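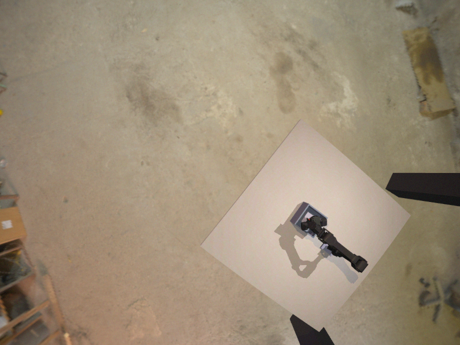 Sign up for our newsletter and get new stories every Monday. You can unsubscribe at any time.

The woman who runs the repair counter at Brandão Shoe Service in Enville did not plan on fixing shoes. She was hired to answer the phone and write tickets, and she learned to sew a welt because the man at the next bench went home sick during a busy week in October.

"I had a pair of work boots on the counter and the customer was coming at five," she said. "I had watched it done enough times. I took it slow, and he got his boots."

She has been at it for 19 years now. The shop takes in around 40 pairs a week, more when the weather turns and people pull last year's boots out of the closet. Heels are the most common job, followed by zippers. She does not like zippers.

"A zipper on a tall boot is an hour of picking out old thread before you even start," she said. "People see the price and think it's the zipper they're paying for. The zipper costs next to nothing."

She asked that her name be left out of this article. Customers already stop her in the grocery store to show her the bottoms of their shoes.

The shop uses a finishing machine that came with the building, a long bench with sanding wheels and brushes on one shaft. She has replaced the belts, the motor and most of the brushes. The stitcher is older and she oils it every morning. Parts are hard to find. When a shop in Prenosberg closed, she drove over and paid $1,250 for two machines that did not run, and she has been taking pieces off them ever since.

"One of them is pretty much a frame now," she said. "I still have a good set of shuttles out of it, so I'm not worried for a while."

Asked what people get wrong about their shoes, she went straight to drying. Leather that gets soaked should be stuffed with newspaper and left alone in a room. She sees boots every winter that were set next to a heater, and by then the leather across the toe has cracked.

"I can patch it, but you'll see the patch," she said. "I tell them before I take the money."

She also wishes people would come in sooner. A worn heel cap is a ten-minute job. Once it wears down into the heel block, the block has to be built back up, and the price about triples. Her advice is to look at the back corner of the heel once a month. She is less strict about polish. Twice a season is fine for most people, and she says a damp rag does more good than a heavy coat of wax over dirt.

Some shoes she turns away. Many sneakers have a molded sole with nothing to stitch to, and glue alone will not hold on the foam for long. She sells a contact cement called Desix at the counter for people who want to try it at home, and she shows them how long to let it sit before pressing the parts together.

"They all press it too early," she said. "It should feel dry when you touch it. Then you get one chance to line it up."

The back wall has shelves of finished pairs waiting to be picked up. The last time she went through the tickets, 182 pairs had been there longer than three months. State rules let her sell them after notice, but she usually calls again first. One man came back for his dress shoes after two years. He had been working overseas and had the ticket in his wallet.

She would like to train someone. Two people have tried, and both left within the year, one for a warehouse job and one to go back to school. She does not hold it against them, but she would start a third tomorrow.

"You need decent hands and you can't mind the smell," she said. "The rest I can teach you."

The shop is open Tuesday through Saturday. Drop-offs are taken until half an hour before closing.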